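Hands-On Hours at the Pornanville Robotics Club

At four in the afternoon the heating in the old print shop on the Pornanville canal has usually just gone off, and club members work in their coats. They come straight from school, drop their bags under the stairs and go to find out whose turn it is on the arm.

The club started with a borrowed room and a box of line-following kits. It now has 80 members between the ages of 13 and 18, a waiting list, and a project that takes up most of the winter. This year the project is laundry.

The task was set by the Jetberg Challenge, a regional contest for school and youth teams. Each team must get a robot to pick up an item of clothing, hold it clear of the floor and place it in a marked area. The rules leave the choice of clothing to the judges on the day, so a team that has only practiced on T-shirts may be handed a heavy sweater.

"Boxes are easy," says one 16-year-old member. "A box is the same shape when you come back to it. You let go of a sweater and it's a different sweater."

The group tried a two-finger gripper first. It worked on towels and failed on almost everything with a sleeve. In January they switched to a hand with several fingers, which can gather cloth from more than one side. It is slower to control and much slower to repair. Replacing one fingertip means taking out six screws, and members keep the spares in a muffin tin beside the soldering bench.

Most of the work is repetition. One student guides the robot through a pickup, another watches the recording, and a third writes down what happened in a spiral notebook. The notebook has reached attempt 207. Entries are short: "lost it at the cuff," "good," "good but too low," "dropped, battery." The club plans to train its software on these recordings and wants 2000 of them before the contest, a target that even the keenest members describe as hopeful.

Dark cloth has given them the most trouble. The folds are hard to tell apart on the recordings, and a thick knit can hang down far enough to hide most of the hand. For a while the team considered using only pale clothes in practice. They voted against it – the judges could bring anything – and asked families for old black and gray sweaters instead. The collection now fills a shelf and a half. 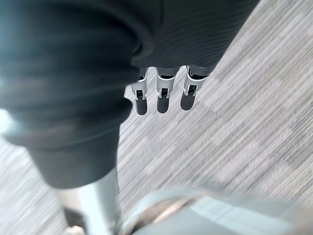 Fingertips show under the hem of a bunched length of dark gray fabric at the Pornanville club.

The money comes from several places. De Smet, a local machine shop, lets the club use its milling equipment one evening a month and gives it offcuts for brackets. Members pay a small fee each term, and a spring bake sale covers the bus to the contest in Trondovbridge.

Last year's team came home from there without a prize. Its robot passed the first round and then stopped responding in the second, and the fault was traced to a loose connector. Every cable on the current machine has a strip of colored tape and a number, and two members check them against a list before each session.

Not everyone in the club wants to compete. A group of younger members is building a sorting machine for buttons, and another is rewriting the beginners' course, which still refers to kits that are no longer sold. They share the same benches, and the laundry team has to clear its clothes away by seven so the button group can have the floor.

New members can join at the start of each term. They spend their first sessions learning to strip wire, read a drawing and use the emergency stop, and can sign up for time on the arm after that.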